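“自适应”这三个字，我打算再怀疑一阵子

开学后第二个星期，家长群里发来一份通知，说我们Jallville这边的几所小学今年统一换了数学练习平台，叫Stiltenano。每天20分钟，孩子在平板上做题，系统根据答题情况自动调整难度，老师在后台看报告，家长在手机上看另一份报告。通知最后有一句话，大意是每个孩子都将拥有自己的学习路径。

我看到“自己的学习路径”就有点不舒服。我以前代过三年课，教四年级和五年级，后来换了行，不过孩子还在念小学，所以这些东西我躲不掉。代课那几年我见过不少“路径”：有用颜色标的，有用动物标的，还有用山峰标的，爬到哪个营地算哪一级。孩子们最先学会的，永远是问同桌你在哪个营地。

先声明我的立场，免得有人看到一半觉得我在装中立。我不反对孩子用平板，也不觉得纸和铅笔有什么神圣的。我家那个四年级的，分数加减法有一部分就是从网上的动画里看明白的，我讲了两遍她没听懂，动画讲一遍她懂了，我心情复杂，但事情就是这样。我怀疑的东西要窄得多：一个练习软件说它“知道”孩子会什么、不会什么，它凭什么这么说，以及大人们为什么这么快就信了。

家长说明会放在一个星期六上午，主讲的是Onuoha派来的培训人员，这家公司负责给我们这一片的学校做平台培训。讲得挺流畅，幻灯片也漂亮。第一张是一条向上的曲线，横轴写着“使用时长”，纵轴写着“掌握度”。我举手问掌握度是怎么算出来的，对方说是平台内部的综合指标。我又问，那就是说，用得越久，平台给的分越高？对方笑了一下，说可以这么理解，但背后有模型。然后就翻到下一张了。

我到现在也没想通那个“但”字后面接的是什么。孩子在平台上做题，平台给孩子打分，分数涨了，平台说平台有效。要是一家健身房用自己家的秤称会员，再用称出来的数字做广告，大家多半会皱眉头。换成教育软件，会场里有家长在拍幻灯片。

后来还放了一个数字，说使用平台的学生里有55%在一个学期内“提升了至少一个等级”。旁边坐着的一位妈妈小声说，哇，一半多。我想的是另外一半呢？还有，一个等级是多大？不用这个平台的孩子，一个学期过去，难道会原地不动？四年级的孩子从九月到一月，什么都不装，吃饭睡觉上课，也是会长进的。没有对照，这个数字什么也没告诉我。我没再举手，因为前面已经有人回头看我了。

回家以后我拿女儿的账号试了几个晚上。征得她同意了，她的条件是我不能把她的连续打卡弄断。
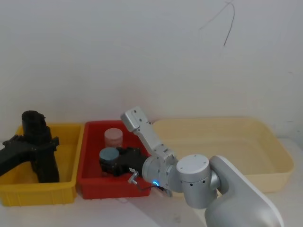 平台的核心做法是给孩子分档，每做完一组题，系统就重新判断一次你属于哪一档，档位用颜色表示，题库也跟着颜色走。这种想法很诱人，因为它干净。黄色的箱子挨着红色的箱子，大小形状差不多，旁边再放一个更大的浅奶油色的，在白桌面上一字排开，看着就让人觉得什么都能归置好。可是孩子的数学不长这个样子。我女儿竖式乘法很稳，单位换算一塌糊涂，遇到应用题时好时坏，好坏取决于题目里有没有出现她感兴趣的东西（马，或者火车）。把这些加在一起取一个平均，扔进某一种颜色里，颜色是有了，可我不知道这个颜色对应的是哪个孩子。

我试的第二个晚上故意做错了几道题，错法是有讲究的。两位数乘两位数，我每次都忘记把第二行往左移一位，这是学竖式的孩子最典型的错误，任何一个教过四年级的人扫一眼就认得出来，连纸都不用拿近。Stiltenano的反应是把难度降了，给我出一位数乘法。我全做对，它又升回两位数乘两位数，我接着忘记移位，它又降。来回了好几趟，它始终没有问过我第二行为什么写在那里。它看不见第二行。界面上只有一个填答案的格子，过程写在哪里、写成什么样，它一概不知道。

这一点我觉得值得多说两句。所谓自适应，适应的是什么？从我看到的情况，它适应的是对错和用时。答对得快，往上走；答错，往下走；答对但是慢，停在原地多练几组。这套逻辑不算离谱，但跟“理解孩子哪里卡住了”隔着很远。一个孩子答得慢，可能是不会，可能是在验算，可能是平板卡了，也可能是弟弟在旁边抢他的饼干。后台报告里写的都是同一句话：“流畅度有待提升。”

我女儿就收到过这句。她问我流畅度是什么意思，我说大概是说你算得不够快。她想了想说，可是老师说要检查啊。

从那以后她就不检查了。我是过了一阵子才发现的，她在平台上的流畅度上去了，档位也升了，手机上跳出来一个礼花。同一周她带回家一张纸质小测，错了好几道，全是抄错数字、漏写单位这一类，检查一遍就能抓到。当然，一个孩子、一张小测，证明不了什么，我刚刚还在嫌别人没有对照，不能轮到自己就不讲究了。我只说我看到的顺序是这样的。

再说积分。每天登录有分，连续登录翻倍，攒到1,000分可以给自己的小人换一顶帽子。帽子之后是披风，披风之后是坐骑。设计这套东西的人很懂孩子，这我承认。只是孩子很快也懂了这套东西：简单题得分虽少，但是做得快，把自己留在低一档里刷，攒得比老老实实往上爬要快。班上有几个男孩早就摸清楚了，还很慷慨地在课间传授经验。女儿跟我讲的时候一脸佩服。

我听完倒也挺佩服的。要计算单题得分、用时和档位倍率之间的关系，再得出一个最优策略，这是我这学期听到的最像样的应用题。可惜报告里看不见，报告里那几个孩子只是“需要额外支持”。

有位还在教书的老同事跟我吃饭时聊到这件事，她的看法比我温和。她班上有37个孩子，作业本摞起来一大堆，以前批改口算要占掉整个中午，现在平台替她改了，她能在中午坐下来吃一顿热饭。她说，你别老盯着它吹的那些，就当它是一台批改口算的机器，挺好用。

我没法反驳她。要是宣传册上写的就是“一台批改口算的机器”，这篇东西我根本不会写。我会觉得很好，价格合适就买吧，老师们的午饭非常重要。问题在于买的时候没有人按口算批改机的价格来买，用的时候也没有人按口算批改机的分量来看待它的结论。学期中的家长会上，班主任打开的第一个页面就是Stiltenano的后台，先看颜色，再看曲线，最后才谈到孩子。我问女儿上课发言多不多，老师要想一想才能回答。颜色她倒是不用想。

我不怪老师。后台要求每周登录查看，学校要看老师有没有查看，再往上大概还有人要看学校有没有督促老师查看。一层一层的报告，看的都是有没有看报告。

有人会说，你代课那会儿的纸质材料就好了吗？不好。我们当时用的是一套叫Bornholm的练习册，封面是灰绿色的，纸很薄，橡皮多擦两下就破。题目编排死板得很，第三单元和第七单元有几页像是同一个人在犯困的时候写的。它也分级，A册B册C册，拿到A册的孩子心里都清楚是怎么回事。

不过Bornholm有一个好处，我是离开学校以后才慢慢体会到的：它什么也不宣称。它就是一本练习册，从不告诉我哪个孩子掌握了什么。要知道孩子掌握了什么，我得自己去翻，去看他擦过的地方，看他在哪一步用力到把纸戳穿了，然后走过去蹲下来问一句，你这里是怎么想的。有个孩子的除法永远少一个零，我问了半天，才知道他觉得零“没有东西”，所以写不写都行。这是一个很讲道理的错误。我花了一节课跟他讨论零到底有没有东西，后面几个孩子也凑过来听，那节课原定的内容全没讲完，教学进度表上留了一格空白，教务还来问过我。

换成今天的平台，他会得到一组一位数除法，和一个比较浅的颜色。

还有一件事，说明会上讲得很快，我回家才回过味来。培训人员说，这类练习可以帮助孩子“适应智能时代”，说将来的工作会越来越多地与自动化系统配合，所以从小习惯由系统来推荐任务是一种准备。我把这句话记在手机里了，反复看了几遍，越看越觉得它说的是另外一回事。让孩子习惯由系统来推荐任务，算哪门子的准备呢？一个孩子要是打算将来跟机器打交道，总该知道机器是怎么做出判断的，哪里会判断错，错了以后谁来改。Stiltenano在这方面什么都不教，连我这个家长去问，得到的回答也是“背后有模型”。

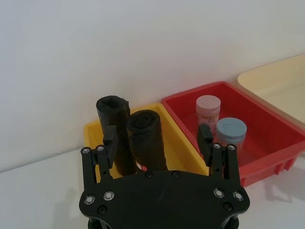
白色桌面上的黄色塑料箱，和张开的黑色机械夹爪。

我给平台的客服写过信，问了三个问题。第一，掌握度的计算方法有没有公开的说明，哪怕是简化版的。第二，有没有跟不使用平台的班级做过比较。第三，孩子的答题数据保存多久，毕业以后删不删。

第二天就收到回信，态度很好，感谢我对孩子学习的关注，附了一个常见问题的链接，里面讲的是怎么重置密码。我又写了一封，这次过了一个多星期，回信说算法属于商业机密，比较研究“正在规划中”，数据问题请咨询学校。我去咨询学校，学校说这一块由Onuoha负责。我给Onuoha发了邮件，Onuoha说他们只负责培训，数据请咨询平台。

我把这几封信按顺序排好，打印出来，在最近一次家长开放日上带去了。我以为会有一点效果，起码有人跟我一起皱皱眉头。结果来聊的几位家长关心的是另外的事：能不能把登录提醒改到晚饭以后，帽子能不能送给别的同学，为什么披风只有三个颜色。有一位爸爸很认真地问我，既然你研究得这么细，能不能告诉他怎样让孩子的颜色升得快一点。

我把课间那几个男孩的办法跟他说了，就是留在低档里刷分的那个。他说不对啊，那样颜色不升。我说对，颜色不升，但是帽子来得快。他站在那里想了很久，说那还是要颜色。

那天回来我有点泄气，跟家里人抱怨了一通。家里人的意见是，每天就20分钟，你至于吗。这个问题我认真想过。20分钟不长，放在一个下午里几乎看不出来。可我女儿四点半到家，五点多做完学校布置的其他作业，吃饭，洗澡，剩下能自己支配的时间本来也没多少。以前这段时间她会在地上摆她的火车，或者坐着发呆，发呆的时候偶尔会冒出一句奇怪的话，比如为什么一个小时是六十分钟，那谁决定的。这种问题我不会嫌多。现在这段时间归打卡了，因为断了就要从头来，倍数清零，她受不了。有一回我们在外面吃饭，她在桌子底下做题，我问她做的是什么，她说不知道，反正是绿色的。

她用不着知道是什么。做的是周长也好，是小数也好，界面长得都一样，一个题，一个格子，一个礼花。

如果有人问我，那你想要怎么样，我也列不出什么宏大的方案。我想要的都挺小气的：掌握度这个词换掉，叫“答对率”就好，它是什么就叫什么；把流畅度那一栏拿走，或者给老师一个关掉它的按钮；积分清空也行，不过这一条我估计会遭到我女儿的强烈反对；每个星期留一次，让孩子在纸上写过程，老师看过程，看不完就少布置一点；买之前找一个不用它的班比一比，学期末大家考同一张卷子，卷子别让平台出。最后这一条我在说明会的反馈表上写过，反馈表是在Stiltenano里面填的，开放题限制字数，我写到“卷子”两个字就满了。

我也想过是不是我太固执。人到了一定岁数，对新东西的怀疑里总掺着一点对旧东西的偏心，我提起Bornholm的时候语气大概已经出卖我了，可那套练习册当年我骂得比谁都凶，办公室里的人应该都还记得。所以我给自己定了一条规矩，到这个学期结束之前不下结论，也不拦着女儿用，每个周末跟她一起挑一道这周做错的题，在纸上重新写一遍，慢慢写，写错了不擦，划掉就行。

目前写了大约六次。她最不情愿的是第一次，最近这次还行，题目是关于一列火车的，几点几分从哪里开出，中途停多久，问到站的时间。她写了满满半页，把停车时间加了两遍，自己发现了，划掉，又在旁边画了一个站台和一个卖包子的。写完她问我这个能不能拍照传到平台上换分。

我说传不了。她说那好吧，然后问我下周能不能还选火车。

学期末他们会发一份总评报告，到时候我打算把我们这一沓纸也带去学校，跟班主任面对面看一遍。她要是没时间，我就问问中午行不行，反正她现在中午应该有空了。

另外，如果有哪位读者的孩子也在用Stiltenano，并且从客服那里问出过第二个问题的答案，麻烦在评论区告诉我一声。只要重置密码方法的就不用发了，我已经有两份。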